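I've been moving my carded figures out of cardboard boxes and into proper cases since April, and after trying three kinds I have finally settled on the Tudside clamshell. I like it so much that I ordered a second batch before the first was full!

Some background on the collection so you know what I'm putting in these. It's 83 figures, almost all carded sports figures from the late eighties and early nineties, mostly baseball with a little hockey mixed in. A few are really nice. Most are what I'd call honest shelf pieces, with a soft corner or an old price sticker I'm too scared to peel. I don't grade and I don't plan to, I just want them up where I can look at them.

The Tudside is a two-piece clear case with a hinge on the left and three snaps on the right. The thing that won me over is the ledge inside. The bottom of the card sits in a shallow channel, so the card isn't hanging by its hook or leaning on the bubble. My old Nirkell cases had no channel at all, and every time I picked one up the card slid down and tapped the bottom. You can guess what that does to corners over ten years.

Clarity is great. I had one standing next to an empty spot on the shelf and my friend Nazar reached out to touch the card and bumped the plastic (sorry, Nazar). There's a very light blue tint if you look at the edge, none from the front.

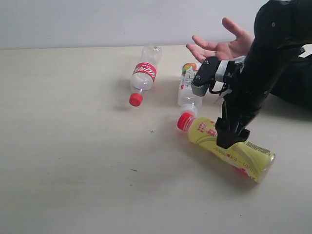
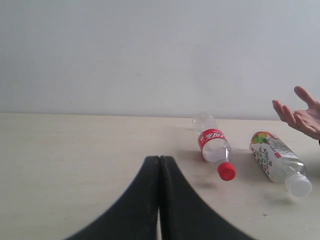 Fit is where you need to pay attention. The standard size takes a normal single card with a little room at the sides, maybe the width of a pencil lead. If your card has a curl at the top, it'll still go in, and the lid holds it fairly flat without pressing on the bubble. I wouldn't try it with a badly warped one. The two-figure cards don't fit at all, you need the wide version for those, and the wide version has four snaps and is a bit stiffer to open.

Snaps! They're tight when new. My first one took both thumbs and some bad language. After I'd opened and closed it a few times it loosened up nicely, so now I work each case empty before anything goes inside. Please do this, you don't want to be wrestling with it while there's a thirty-year-old card in there.

They stack well too. There's a lip on top that catches the foot of the next case, and I have them four high with no wobble. I've hung a few from the tab on the back and those are fine, though the tab feels thinner than I'd like and I keep the heavier ones on the shelf.

Small complaints: the cases come in a thin plastic sleeve, and out of 31 in my first order two had scuffs on the front. Wander, the shop I bought from, swapped both with no fuss. Also the labels they include are useless, the glue lets go in a week. I use a strip of removable tape on the bottom edge and write the year and team on that.

I'd buy them again, and I already did. Next up is the hockey shelf, and I still need to find a wide case for my one two-figure card.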